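FOR IMMEDIATE RELEASE

Mon 17 June

Wedonari Opens Shoe Repair and Swap Counter on Cinditz Street. Bring the Pair You Gave Up On

Doors open Saturday, 10 a.m. Free parking behind the building until noon, then metered.

Wedonari, the neighborhood repair shop best known for zippers and umbrellas, is adding shoes. All kinds. Sneakers, work boots, slippers, kids' shoes, the dress pair you wear to weddings. The new counter takes up the left half of the old Cinditz Street storefront and will run six days a week, closed Tuesdays.

"People kept asking. Every day, somebody at the door with a bag of shoes," said Eun-ji Oh, founder of Wedonari. "We'd send them across town and they wouldn't go. So the shoes sat. Or got tossed. We got tired of saying no."

What the counter does: resoling, heel tips, stitching, stretching, glue jobs on sneaker soles, new insoles, new laces, cleaning for canvas and knit. What it doesn't do, at least for now: ski boots, ice skates, anything with electronics in it. Customers get a price before any work starts. No charge to look.

Most glue and stitch jobs will be ready in two days. Resoling takes longer, up to 16 days in busy stretches. Rush service is available on heel tips only.

The swap shelf

Next to the repair counter is the swap shelf. Bring a clean, wearable pair, take a pair home. Kids' sizes go out without a trade, one pair per child per month. Outgrown is fine, worn through is not. Staff check every pair at the counter before it goes out, and anything that doesn't pass goes to the parts bin or back home with you, your call.

Walid Dabbas runs the swap side. He spent 13 years fitting shoes at a family store and still measures both feet, every time.

"Half the folks I meet are in the wrong size," Dabbas said. "They got measured at sixteen and never again. Feet change. I'd rather spend five minutes with the ruler than see that pair come back."

Shoes on the shelf are sorted by size, not by style. Slippers and house shoes are welcome, they go fast in cold weather.

Classes

Starting the second week, Wedonari will hold evening classes in the back room. Glória Falcão teaches basic sole repair and hand stitching. Bok-nam Bae teaches care and cleaning, with a full session on knit uppers, which she calls the most asked about and worst treated shoe in any house.

"Everybody puts them in the dryer. Please stop," Bae said. "Stuff them with paper, leave them by a window, go to bed."

Bae's short list for home care, handed out at each class:

Take laces and insoles out before washing.
Cold water, soft brush, a little dish soap.
Keep fuzzy linings and trim dry when you can. Brush them after.
Air out a pair for a day between wears.
Get shoes up off the floor. A low shelf by the door beats a pile.

Classes are $16 and include thread, glue and one needle. Bring your own shoes, two pairs at most. Space is tight so sign up at the counter or by phone. Teens are welcome with an adult. No class on holiday weekends.

Paying for it

Start-up costs came in part from Steteck, a local tool supplier, which put in $2,000 along with a used sole press and a stitching machine. The rest came from Wedonari's own umbrella money, as Oh puts it. The shop is also selling punch cards, $50 for six small repairs, good for one year and for anyone in the household.

"We know what a good press does and we had one sitting there," said Killian Gaillard, operations manager at Steteck. "It needed a belt and a clean. Took an afternoon. Better over there then under a tarp in our warehouse."

Coffee on opening day is from Woo, the cafe two doors down, which is also letting customers leave repair bags at its register on Tuesdays when the counter is dark. Bags need a name and a phone number on them. A first name alone won't do.

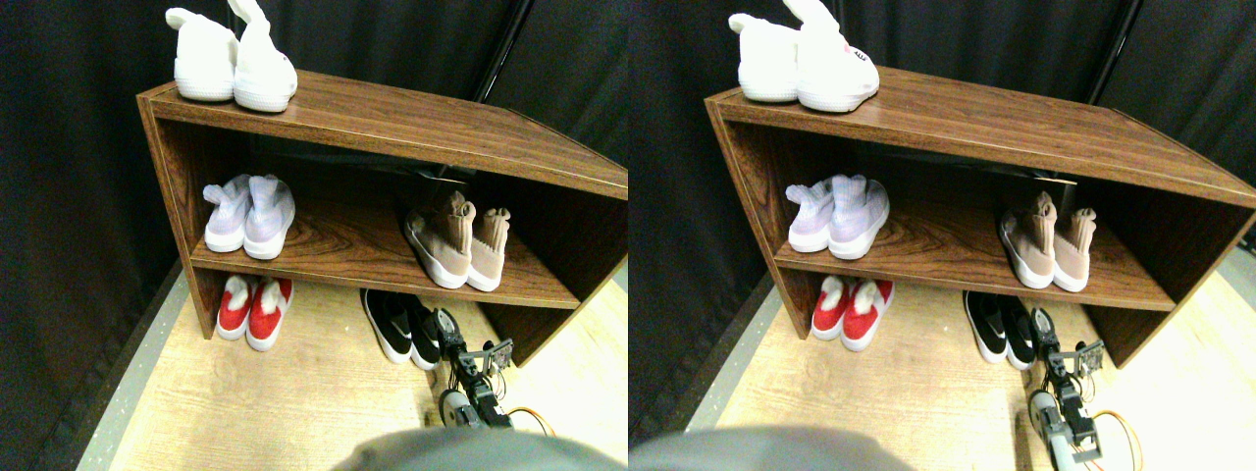

Everyday pairs on a low wooden shoe shelf, with slippers up top.

Opening day schedule

10 a.m. Doors, coffee, free sizing with Walid Dabbas
11 a.m. Sole gluing demo, Glória Falcão
1 p.m. Cleaning knit shoes, Bok-nam Bae
2:30 p.m. Kids' swap hour
4 p.m. Counter closes for drop offs, swap shelf stays open to 5

Drop offs on opening day are limited to three pairs per person. Please knock the mud off first. Pick up tickets are paper this year, text alerts are planned for December once the new phone system is in.

About Wedonari

Wedonari fixes things people carry and wear. Umbrellas, zippers, bag straps, and now shoes. The shop is independent and owned by the people who work there.

Press contact: Eun-ji Oh, at the shop. Call before 9 a.m. or after 4, the machines are loud. Interviews and photos by arangement. The counter can be visited ahead of opening, Thursday afternoon only.

###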